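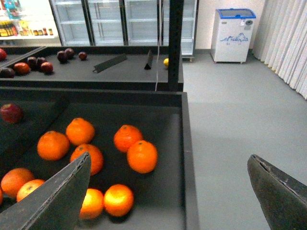
Chapter 7
Fresh Produce: From Orchard to Shop Floor

Learning outcomes

After working through this chapter, you should be able to:
describe how citrus fruit is graded, packed and moved to market
explain why citrus behaves differently from bananas or pears after harvest
calculate shrinkage for a single line of fruit
recommend a suitable order size for a small store

Key terms: colour break, degreening, grade, rind, shelf life, shrinkage, stock rotation

7.1 Introduction

Fruit and vegetables occupy an unusual place in the retail trade. A tin of soup that is not sold this week can be sold next month at the same price. An orange loses value from the day it leaves the tree, and the people who handle it along the way can only slow that loss. For this reason produce is normally managed as a separate department, with its own ordering cycle, its own records and, in larger stores, its own trained staff.

This chapter uses the sweet orange as its main case. Oranges are sold in nearly every shop that carries fresh food, they are familiar to customers, and they travel well enough to be supplied by growers both near and far. The methods set out in the chapter can be applied, with some changes, to apples, root vegetables and other firm produce. Soft fruit is dealt with in Chapter 8.

7.2 Ripeness and colour

Oranges do not continue to ripen in any useful sense once picked. A pear may be harvested hard and left to soften in the store; an orange picked too early will stay sour. Growers therefore test the juice for sugar and acid before harvest begins, and most supply contracts set a minimum ratio between the two.

Colour is a less reliable guide. The rind of an orange changes from green to orange when nights turn cool, and in warm districts fruit may be fully mature while its skin is still partly green. Some late-season fruit even turns green again on the tree. Customers tend to judge by colour all the same, and packers may use degreening rooms to bring the rind to the shade the market expects. The treatment alters the skin only -- it does not sweeten the fruit.

7.3 The Nillari case

The Nillari district, which is followed throughout this chapter, has 45 growers who send their navel oranges to one shared packing shed. Fruit is washed, waxed, sized and sorted into 2 grades. First-grade fruit goes to the wholesaler Flirkido for sale to grocers. Second-grade fruit, which may be marked or misshapen but is sound inside, is sold to the juice maker Jarkov at a lower price.

One of Flirkido's customers is Kinoshita Grocers, an independent store that orders around 35 cartons in a normal winter week. Its manager must decide how many cartons to take, how to display them and when to reduce the price of older stock. Each decision affects shrinkage, the share of goods bought that is never sold at full value.

Before you read on

Visit a local store and look at its citrus display. Note whether the fruit is sold loose or bagged, whether the place of origin is shown, and how the price per kilogram differs between the two. Keep your notes, as they will be needed for the exercise at the end of Section 7.5.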